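備品評価報告:Kuusk製 大型収納コンテナ(灰色・角型)
施設管理課 備品評価担当

当課では、作業室および倉庫で使用する収納用品について、購入後一定期間を経たものを対象に使用評価を行っている。今回の対象は、Kuusk社の大型角型コンテナである。昨年4月、Unoler社の収納箱の後継として40個を導入し、以後366日間にわたり通常業務で使用した。評価はOlumide AkpanおよびAuður Ketilssonが担当した。

容量については、手袋、工具類、布製品の一時保管に十分であった。側面が内側に向かって傾斜しているため、底に残った小物にも手が届きやすく、仕分け作業における取り出しの負担は旧製品に比べて軽減された。その反面、底面積は外寸から想像されるより狭く、長尺物を平置きする用途には適さない。購入を検討する部署においては、外寸ではなく底面の内寸を確認されたい。

清掃性は良好である。中性洗剤を含ませた布で拭き取ることにより、日常的な汚れの多くは除去できた。ただし四隅の継ぎ目には細かな埃がたまりやすく、月に一度は柔らかいブラシを併用することが望ましい。

耐久性に関しては、評価が分かれた。変形や割れの報告は期間中になかったものの、表面の擦り傷は比較的早い時期から認められた。特に傾斜面の下部と底面は、物品の出し入れのたびに接触する箇所であり、傷が集中する傾向にある。 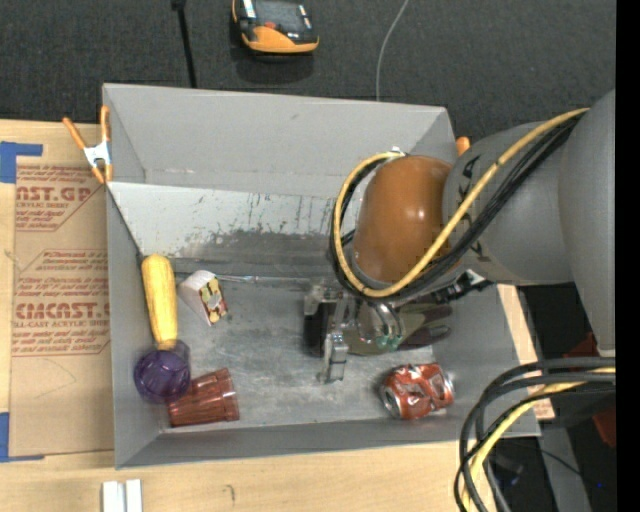 こうした傷は収納機能に影響を及ぼすものではないが、来訪者の目に触れる場所での使用には配慮を要する。Fatos Berishaからは、底に薄手の敷物を入れる案が提出された。試行したところ傷の進行は抑えられたが、敷物がずれるため、小物の仕分けには不向きであった。

また、木製の卓上に置いて使用する場合は、天板を傷めないよう、移動時に引きずらず持ち上げることを各部署に求めている。満載時の運搬は二名で行うことを原則とする。

総合評価は5段階中の4とする。外観の維持を重視する用途には推奨しないが、日常的に物品を出し入れする作業室の備品としては妥当な選択である。追加購入分については、Iltstead倉庫への配備を予定している。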